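The Challah Table Is Moving to the Social Hall

If you've tried to get down the main hallway of our religious school at pickup time, you already know the problem. I have been stepped on, hugged by kids who weren't mine, and once carried halfway to the parking lot by a crowd of fourth graders. All because of the challah table!

So I was happy to hear from Rafia Satti, who runs the school kitchen, that the table is moving into the social hall starting with the first session of the new year. The letter to families went out on August 15, 2024, and if yours landed in the junk folder (mine did), the short version follows.

The older kids will keep braiding and baking during class, same as before. The loaves will be sold from the long counter by the kitchen door, and you can now order ahead on the sheet outside the office. Last year the kids baked 700 loaves, which I would not have believed if I hadn't personally eaten so many of them. Money from the sales still goes to the eighth grade trip.

There are a couple of new flavors coming too. Rafia tested a cinnamon raisin loaf back in June, and my daughter talked about it all the way home and then again at breakfast. There's also going to be an onion one. I'm an onion person, my husband is a plain person, and we've agreed to buy both and not discuss it. Flour is coming from Tanoli this year, the little mill shop out past the library, and they're dropping it off at the back door so the kids don't have to haul sacks through the lobby.

One more thing, for parents of the little ones. The kindergarten and first grade classes get their own baking morning, with small pieces of dough they can shape however they want. Last time we came home with a snake, a snail and something my son called "the rabbi's car." Please send an apron or an old shirt, and shoes that stay on. 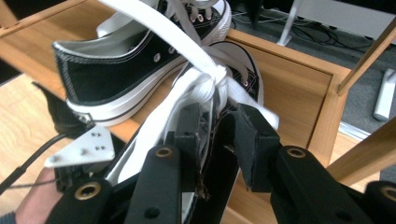
Black canvas sneakers, white laces, one very tight knot.

Families can sign up for the baking morning at the office or by answering the letter. There's room for up to 100 kids across the two classes – more than we had last year – but the early slot always fills first. I've already put our names down for that one. Orders for the first batch of challah close the night before class, and the onion loaves are limited to one per family until the kids see how many they can make.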